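**Equipment plan, second sorting station** (20th November)

The budget request for a second arm at Zornwood is ready for comment. It covers one arm with gripper, a stand, a fixed camera, a covered table and a spares line. The arm itself is quoted by Drulivora, with delivery to the Prutetport dock. Installation is priced separately.

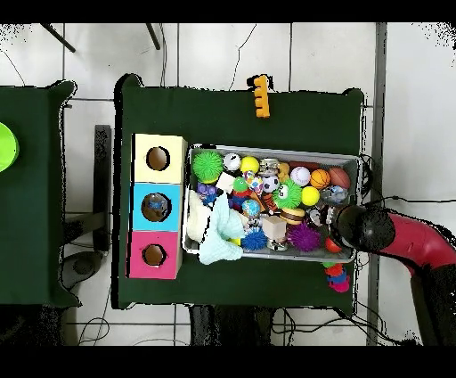

Consumables were under-budgeted in September and have been moved to their own line. The new figure is $1808 a year, of which $200 is for small objects of mixed shape and texture: spiky balls, plush, knitted cloth, wooden cubes. Soft items are to be bought in pairs. Target boxes with round holes are charged to the same line. Gripper fingers stay under spares, with two sets held on the shelf. 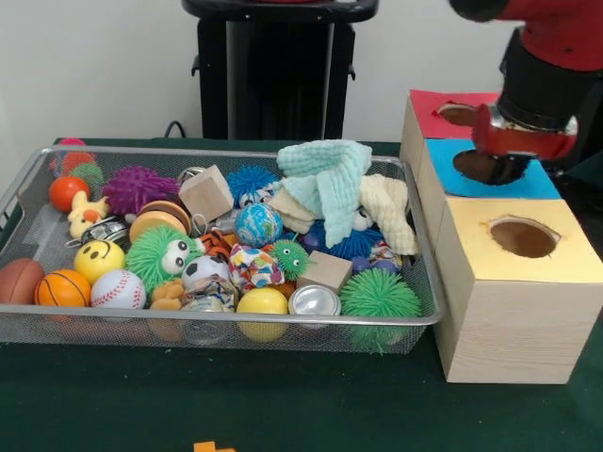 Agnese Navickas asked that cable routing be costed before the order is signed, and wrote that a floor channel for both tables would come to $87 if bought with the stand. The amount has been added. She also wants the Sima service contract compared with paying per visit, over the full term of the lease.

The stand must bolt to the existing floor plate. Quotes that leave out the adapter will be returned. 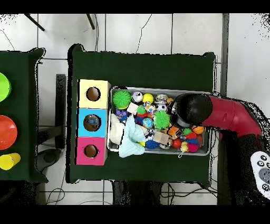
Can the second arm share the first one's controller? The current unit drives a single arm, so the request includes another. A dual unit would need a new quote and a longer lead time.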